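4.2 Driving the arm in the Penovora practice flat

Work through these steps before you record anything you intend to keep.

1. Put the headset on and hold both grips still until the tone sounds twice.
2. Press Home. The arm returns to its rest pose by the shortest route, which it chose and you didn't.
3. Drive to the table and stop. Steering while reaching is an advanced skill, chiefly practised by beginners.
4. Squeeze Record, do the task once at an even pace, then release.

CAUTION: Simulated furniture costs nothing to hit, but the learner will copy the collision faithfully, all 500 times.

Views from the practice flat, armchair to office chair:
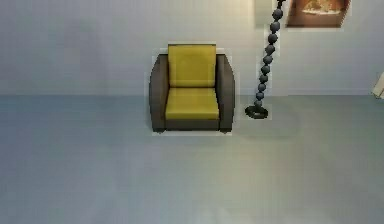
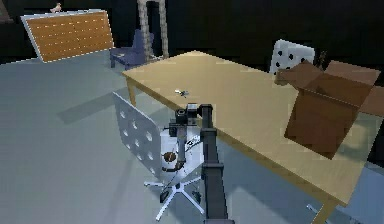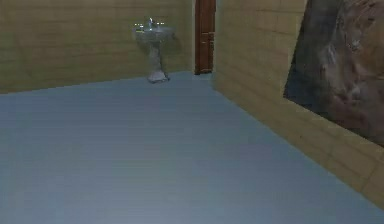
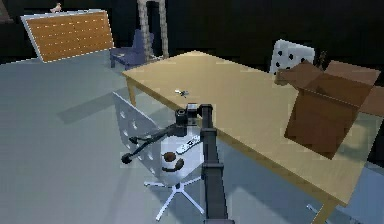
5. Delete any run with a pause longer than 9 seconds. Thinking is allowed, but do it before step 4.

NOTE: Error 3804 means the grips have swapped hands. Euan Niven at Fonitz would like you to check this before ringing him on a Sunday.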